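**Manipulation Software Group – Minutes**
Hildale, Room 3, 13 Sep 2022

**Present:** Ona Vanags (chair), Darcy MacLeod, Agnese Rätsep, Povilas Rebane
**Apologies:** Ott Zariņš
**Minutes:** Darcy MacLeod

**1. Minutes of the previous meeting**

Approved with one correction. Under item 4, "planner timeout" should read "controller timeout."

**2. Grasp controller**

Povilas Rebane presented the state of the contact-phase branch. The controller now switches from position to force control when the wrist estimate passes the threshold, and the switch is written to the log with its own event code. The previous release inferred contact from finger velocity alone and was prone to closing too far on soft produce.

Ms. Rätsep asked whether the threshold could be set per object class. Mr. Rebane replied that the parameter exists but is read only at startup. It was agreed that it should be reloaded at the start of each episode.

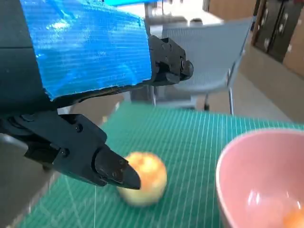
The group also discussed the closing speed after first contact. Mr. Rebane proposed a fixed ramp of 60 control cycles. Ms. Vanags preferred that the length of the ramp be a configuration value, with 60 as the default, and this was accepted.

**3. Perception**

Agnese Rätsep reported on the re-labeling of the wrist camera set. Of 2495 episodes, 274 remain to be checked. Most of these were set aside by the filter for motion blur near the moment of contact. She recommended keeping them in the set under a separate tag – the controller will meet the same blur in use, and the pose estimator should be tested against it.

The recommendation was adopted. Mr. MacLeod noted that the Carrillo viewer does not yet display tags and will need a small change.

**4. Planner**

In the absence of Mr. Zariņš, his written note was read. The approach planner still returns paths that pass low over the rims of bowls when the bowl is only partly in view. He suggests padding the collision model on any side that lies outside the image. Ms. Vanags asked that the cost in planning time be measured before the change is merged. Deferred to the next meeting.

**5. Tooling**

Monico, the episode replay tool, fails on logs recorded before the March format change. The group agreed to write a one-time converter and to drop support for the old format in Monico itself. The Dridberg office will be told before the converter is run on the shared archive.

**6. Actions**

- Reload contact threshold per episode; make ramp length configurable – P. Rebane
- Finish checking remaining episodes; add blur tag – A. Rätsep
- Tag display in Carrillo – D. MacLeod
- Timing figures for padded collision model – O. Zariņš
- Log converter; notice to Dridberg – D. MacLeod

**7. Other business**

None. The date of the next meeting will be circulated by the chair.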